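Re: Hedge along the bottom path
June 18, 2024
Posted by Phyllis Bickerstaff

Vlastimil Lukáč wrote:
> Has anyone had luck with hawthorn on heavy clay? We put 60 whips in
> along the bottom path in March and a good few look very sorry for
> themselves. Should I pull them out or wait?

Dear Vlastimil,

Please wait! I was ready to give up on mine the first summer, and my sister-in-law talked me out of it over a cup of tea. Scratch the bark near the base with your thumbnail — if it's green underneath, leave the poor thing alone. Mine sulked until the following spring and then came up from the bottom, much bushier than the ones that had behaved themselves.

Clay does crack away from the roots in a dry spell, so I'd go along and firm them in with your heel after a good soaking. One long drink a week does more for them than a splash every evening. I mulched with old leaves and a bit of cardboard, and kept the grass well back. 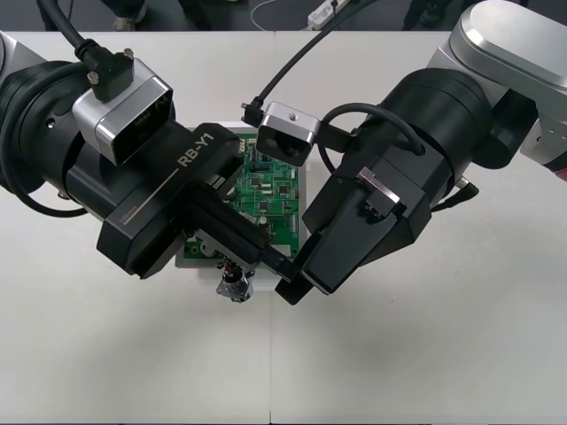

If you do find gaps by the autumn, fill them with bare-root plants and mix in some hazel or field maple, which don't seem to mind wet feet quite so much. I have 10 hazel seedlings in pots by the shed that you'd be very welcome to, and I can bring them over when the weather cools. Do let us all know how you get on, and love to everyone at your end.

Phyllis

Recent in this list
Blackfly on broad beans
Spare water butt, free to collect
Re: When to cut the long grass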